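**On the bench: the Lallham wrist kit**

11/02/2020

Zirnolik's Lallham kit came to us on a 2-week loan, and the sales sheet promises "confident handling of soft and folded goods." We have folded goods. We have more of them than we have shelf.

The kit is a gripper, a small wrist camera and a license for the Rusus software, priced at $2,140 before you add the cable you will need. Setup took one afternoon and 13 restarts. The manual covers the first 11 pages in great detail and then loses interest. 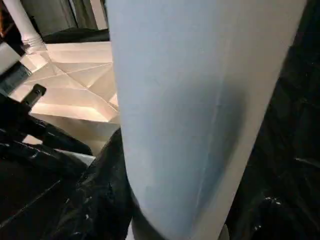 *Wrist view: blue panel up close, creased cream sheet behind, shiny black folds on both sides.*

Stiff, matte pieces are where the Lallham earns its keep. It finds an edge, thinks it over and closes politely. Glossy black material is another story, and the software treats every glint as a fresh opportunity. We turned the lamp down and it sulked less.

Support answers email quickly, usually with a link to the manual. Nkosi sells a rival kit for less, without the camera, and we have asked for one of those next. The Lallham goes back at the end of February, cable not included.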